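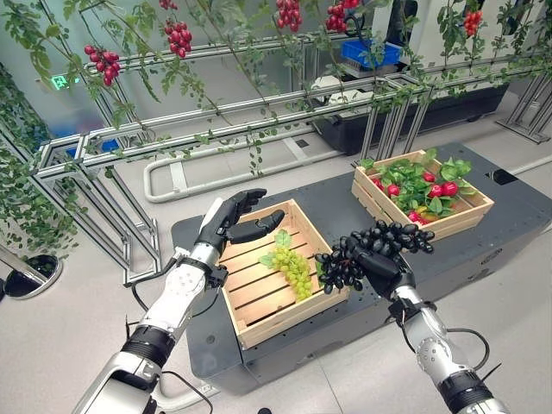 Green grapes in the crate, dark ones in the hand beside it.

The Last Bus to Dobson

She missed the 5:40. Of course she did. Ran the whole length of Prunow Street with her coat half on and her bag banging on her hip, and got to the shelter in time to read the number off the back. 162. Then it went around the corner by the bank.

Fine. Next one at 6:30. Fifty minutes, February, a bench with a wet slat.

Her phone was at 14 percent. She called her sister.

"Did he sign it?"

"I'm not there yet."

"You said you'd be there by six."

"I know what I said."

Wind on the line, or in the street, hard to tell. Her sister was chewing something. Her sister always ate when she was nervous, crackers mostly, right into the phone.

"The office closes at nine tomorrow," her sister said. "No, opens. Opens at nine. They want it on the desk when they open. If it isn't signed the house goes to the other people."

"I know."

"The other people have cash."

"I know they have cash."

She hung up to save the battery. Then felt bad. Then put the phone in her inside pocket where it was warm, somebody had told her once the cold kills them.

The papers were in a Clonex folder, the blue kind from work, with the elastic. She'd taken it from the supply closet. Eleven years at Clonex and that was the only thing she'd ever taken, a folder, and she still looked over her shoulder when she did it. She checked it again now. All there. Yellow flags where he had to sign. Her sister had done the flags, way too many, it looked like a parade.

Their father had not spoken to either one of them since Thanksgiving. Not a fight exactly. He'd just gotten up from the table and put on his hat and gone home, in the middle of the pie. And then didn't pick up. Her sister drove out once and saw the lights on and his truck in the yard, and knocked, and sat in the car, and knocked, and drove back.

So it was her turn.

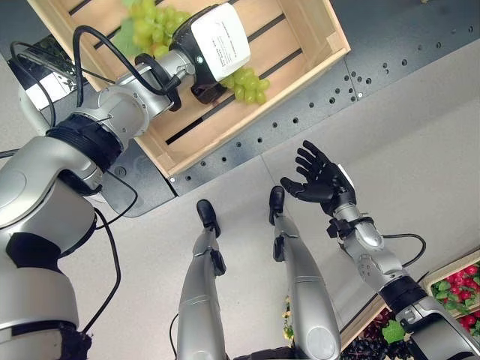

A man came into the shelter and looked at the timetable and said a word under his breath and left. A dog went by on its own, very businesslike. The streetlights came on, the one over her head a little after the rest, buzzing.

What was she going to say. She'd been working on it for a week. In the shower, at the copier. Dad, nobody's putting you out. Dad, it's only the upper field and the old house, you don't even go in the old house. Dad, you can stay on at the little place as long as you want, its in writing, page six, look.

He wouldn't look at page six. He'd look at her shoes. He always looked at your shoes when you came in, to see if you'd wiped them.

The old house had been empty since Mom. Everyone still called it Puna, the whole farm, after a sign some earlier owner had nailed to the barn. No one knew what it meant. As kids they made up that it was a queen. Queen Puna, buried under the barn floor, and if you jumped on the boards hard enough she would knock back. Her sister swore she'd heard it. Her sister cried about it for two nights and their father went out there with a lantern, ten o'clock at night, in his boots and pajamas, and got down on his knees and knocked on the floor. And listened. And came back and told them, very serious, that she'd moved to Dobson.

She laughed out loud, alone in the bus shelter. Then wiped her nose.

The bus was early, or she'd lost track. She got on, tapped, sat behind the driver where the heater was. Town, then less town. The feed store. The lot with the boats. Past the bridge the windows went black and all she could see was herself with the folder on her lap like a kid with a report card.
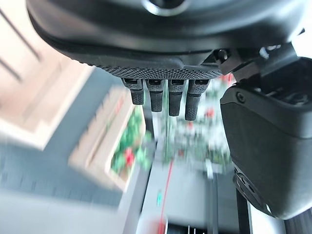
At the Dobson stop she was the only one off. The driver said watch the ice and she said thanks and stepped right on it, caught the pole, stood there hugging it a second while the doors closed.

Half a mile from there. No sidewalk. She walked on the gravel with the phone light on untill the phone died, and then without it. It wasn't so dark once you quit fighting it. Fence. Mailbox, 114, the last 4 hanging by one screw the same as ever. His truck.

Kitchen light on.

She wiped her shoes. Both of them, twice, hard, so he'd hear. Then she went to knock and didn't. She crouched down instead, folder under her arm, knees cracking, and knocked on the boards of the porch. Low down. Three times.

Nothing. A chair, maybe. The refrigerator.

She felt stupid. She was forty-four years old. She was about to get up.

And then from inside, down by the floor, on the other side of the door, slow, like it was taking him a while to get down there:

knock. Knock. Knock.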